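From: Giuliana Huamán
To: Wiltby neighbors list
Date: Sat 17 October
Subject: Re: Hall floor before the November supper

Ruth Mamani wrote:
> Hi all, has anyone looked at the concrete in the hall lately?
> I would hate to paint over it if it only wants a good scrub.
> Also, are we still thinking over 100 people for the supper?
> Ruth

Dear Ruth, and everybody else,

Thank you so much for bringing this up, I have been meaning to write for ages and then the squash came in all at once and you know how that goes! I went through my old notes from when we did the Zapata Street porch, and we used a plain gray floor paint there that held up beautifully for years (well, except by the steps, where the kids drag their bikes).

My feeling is that we should scrub first and decide after. Stains that have been in concrete a long time don't always lift, but a stiff brush and a bucket of washing soda cost next to nothing, and I have both.
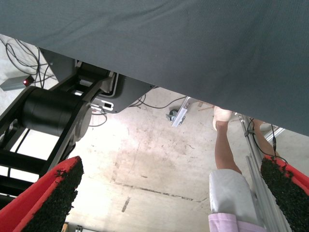

Concrete floor with tan and gray stains and a long dark line.

If we do end up painting, the man at Driten quoted me $300 for the paint and another $40 for filler, and he will hold that price until the end of the month. We have $400 set aside, so there would even be a little left for rollers.

As for the supper, yes, still over 100, and my cousins from Clelitholm are bringing the big soup pots again, bless them. Could somebody with a truck pick up the folding chairs?

Warmly,
Giuliana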